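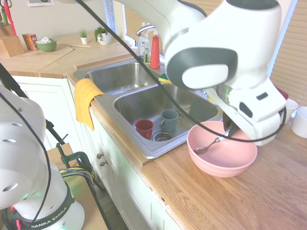
Rosa Schüssel mit Löffel neben dem Doppelspülbecken

Suchbegriff eingeben Suchen

Zwischenbericht Projekt Tisadik, Stand April 2024

Arbeitspaket 2: Signalverarbeitung

Gegenstand des Arbeitspakets ist die Erkennung nächtlicher Atempausen bei Schlaganfallpatienten aus dem einkanaligen EKG. Die Artefaktbereinigung wurde auf das Verfahren aus der Vorstudie Pedo umgestellt. Abschnitte mit mehr als 10 Prozent verworfener Schläge gehen nicht in die Auswertung ein — die im Antrag genannte Grenze war weniger streng. Die Annotation der Polysomnographien erfolgt durch zwei unabhängige Auswerter; abweichende Befunde werden im Konsens entschieden.

Die Klinik Allard hat die Rekrutierung planmäßig fortgesetzt. Am Standort Okonkwo ruhte sie drei Wochen, weil die Änderungsanzeige zur Einwilligungserklärung noch nicht beschieden war. Der Bescheid liegt inzwischen ohne Auflagen vor.

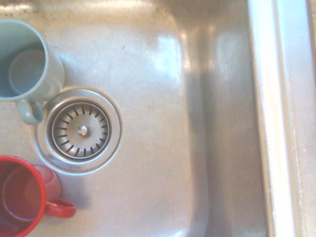 Die Rückstände aus dieser Unterbrechung betreffen nur die Validierungskohorte. Das Training der Klassifikatoren kann mit den vorhandenen Aufzeichnungen beginnen. Patienten mit Vorhofflimmern werden weiterhin getrennt geführt, da die Herzfrequenzvariabilität bei ihnen nicht in gleicher Weise interpretierbar ist.

Mittelverwendung: Die Sachmittel liegen im Plan. Bei den Personalmitteln besteht ein Minderverbrauch durch die verspätete Besetzung der Dokumentationsstelle. Wir beantragen die Übertragung in das Folgejahr — kostenneutral und ohne Änderung der Laufzeit.

Nächster Meilenstein: Abschluss der Validierungskohorte im September.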